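4.2 Suturing with the Courtois instrument kit

The Courtois kit is sold as a complete suturing package, a phrase which at Plavcombe turned out to cover the instruments, a licence for 16 users and a manual for a different model. The supplier's brochure promises that a new operator will be placing tidy stitches by lunchtime. It does not say on which day. We tested the kit on tissue as delivered, with the factory settings left alone, and logged 111 needle passes over 3 sessions.
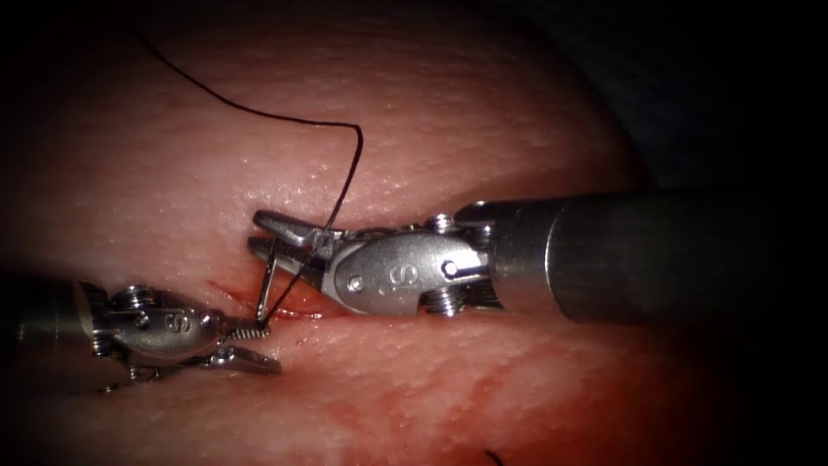
Figure 3. Needle held at a short incision, Courtois kit, factory settings.

Needle handling was the kit's strongest point and the one the brochure mentions least. The jaws are slender enough to hold a small curved needle without hiding the wound, and in Figure 3 its tip can be seen near the lower lip of the cut, with the serrated jaw of the left instrument close beside it. Thread was another matter. The long arc above the tissue in the same figure is the sort of slack our operators learned to watch, and the Kuso software, which claims to manage it, mostly offered a warning tone. We switched the tone off in June. Stitch spacing is taken up in Section 4.3.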